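Teaching by Hand, One Bin at a Time

The arms at Putell Robotics spend most of their day on jobs a child could do. They put a tool in a bin. They take it out again. Yvette MacDonald wants 3000 recordings of this kind before the project closes, and when I visited in May her group had 157 left to go.

Each recording is called a demonstration. An operator steers both arms through the task while the system logs the position of every joint along with the camera video. A learning program named Amus is later trained on the logs. 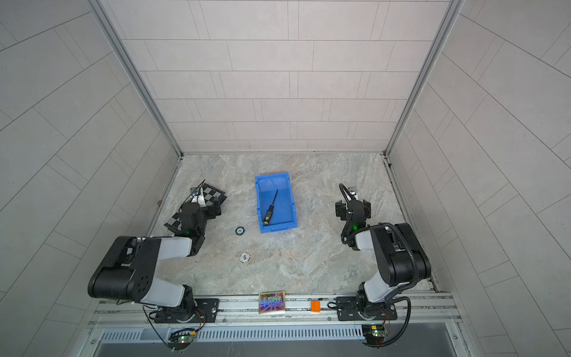 Manipulation Group, Putell Robotics

The bin is blue plastic with a sloped front lip, and it stays near the middle of the floor. The screwdriver, with its black-and-yellow handle, is harder. Its shaft is long and thin, the handle is thick, and a grip that suits one end is wrong for the other. MacDonald asks operators to vary where they take hold.

"If every example looks the same, the arm learns one path and that's all it has," she said. "Move the tool a few inches and it's lost."

Operators work in shifts of 85 minutes. They start with three practice runs that are thrown out, then record until the timer sounds. Clumsy runs are kept if the tool ends up in the right place. A run with a long pause is marked for review, as the program tends to copy the pause too.
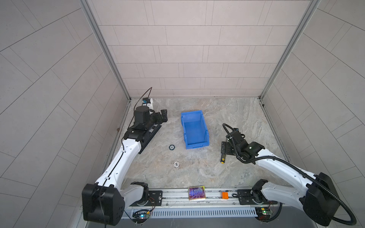
The two arms on either side of the empty bin, with the yellow-and-black tool handle beside the right gripper.

Sorting the recordings takes almost as long as making them. The group uses Skandel, an in-house viewer that plays the video next to the joint readings, and a second person has to approve each run before it goes into the training set. MacDonald still checks a share of them herself in the evening.

The next task on her list is passing a tool from one arm to the other. Recording starts once the bin set is complete.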